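The man who wrote the house rules

Hammad Pirzada would like it known that he did not set out to write 284 rules. He set out to write a page and a half. The page and a half was for the demo floor at Denau, where visitors come to watch robot arms pick things up and put them down again, and it covered the basics: keep your fingers out of there, ask before you touch the keyboard, no coffee.

"Then somebody asked what I meant by 'there,'" he says. "That was November. I was still answering them in spring."

The result is a binder, and a slimmer thing the crews carry called the short version, which runs to 50 pages. Pirzada concedes that the name is optimistic. We talked in the back office at Denau over tea, at a small desk he apologized for twice. He used to test elevators, and he speaks of them the way other people speak of a first marriage.

"An elevator has a shaft," he says. "Everybody agrees where the elevator is going to be. A robot arm on a table, at a show, with a public walking past holding tote bags -- you have to draw the shaft yourself."

Drawing the shaft

Most of the early rules are about that. How far the arm can reach at full stretch, plus whatever it happens to be holding. Where the barrier goes, and which side of it the operator sits on. Pirzada will not accept tape on the floor by itself, having once watched a family of four picnic on it.

"People respect a belt," he says. "I can't explain it. It's a strip of cloth. A child could duck under it. But they've all been to an airport and something in them has been broken."

He measures from the arm and never from the table, a point he made to me three separate times. Tables get nudged. A reach drawn from a table edge is only good until somebody needs to get behind it for a power outlet.

I asked whether the arms he deals with are strong enough to warrant this. He looked disappointed in me. The small ones are slow and built to stop on contact, he said, and he is glad of it, but he doesn't write rules on the assumption that a feature is switched on.

"Hendrik thinks I'm a pessimist," he adds. Hendrik Stevens runs the demos, and does think that. "I think he's a man who has never filled out the form."

The form

The form is two sides. It has to be completed whenever a demo stops for a reason that was not planned, and Pirzada's view of what counts is generous. A dropped item counts. So does a visitor's sleeve over the line, or an operator who stood up while the arm was moving.

Stevens, who put his head around the door at this point and was not encouraged to stay, told me he had filled out 171 of them. "Nearly all of them say 'packet fell over,'" he said.

"And what did we learn?" said Pirzada.

"That packets fall over."

What they learned, in Pirzada's telling, was that upright items in a slotted holder are a decent test, provided the holder can't slide and the crew doesn't straighten things up by hand between picks. That last habit took the longest to kill. A helpful person sees a packet leaning and reaches in. It's the most natural thing in the world, and it is rule 2.

"Rule 1 is about the stop button," he says. "Rule 2 is about being nice."

Hands

He has strong views on what an operator should do with their hands, and there is a full section on it. While the arm is moving, hands are either on the controls or parked somewhere everyone can see they're doing nothing. Folded is good. Pockets are discouraged, on the grounds that things come out of pockets in a hurry. Pointing is banned outright. Stevens got that one struck for a week, during which, Pirzada says, he pointed constantly.

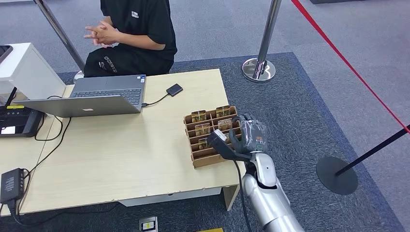

Cables, and other grudges

If there is a subject on which Pirzada can't be teased, it is cables. The binder wants them off the walking side, tied at the table leg, with enough slack at the wrist that the arm can make its longest move without tugging. It also wants power bricks on the floor or fixed down, and he admits that compliance here is "a journey."

"You can have the best arm in the building," he says. "Then it's wearing a tail, and the tail goes past a laptop, and the laptop is what's telling it where to go."

He'd also like drives and other small plug-in things kept out of reach of elbows. This has been in every edition. He has considered larger type.

Wrapping on a gripper is allowed, with conditions: it has to be checked before each session and it may not cover anything that needs to be seen moving. Stevens finds it useful. Pirzada permits it in the tone of a father permitting a mustache.

The next edition, he promises, will be shorter. He has found several rules that say the same thing and is combining them, which has so far required a new section on how they relate to each other. Stevens has asked for an index. Pirzada is thinking about it, but he'd want to see the request in writing, and there's a form.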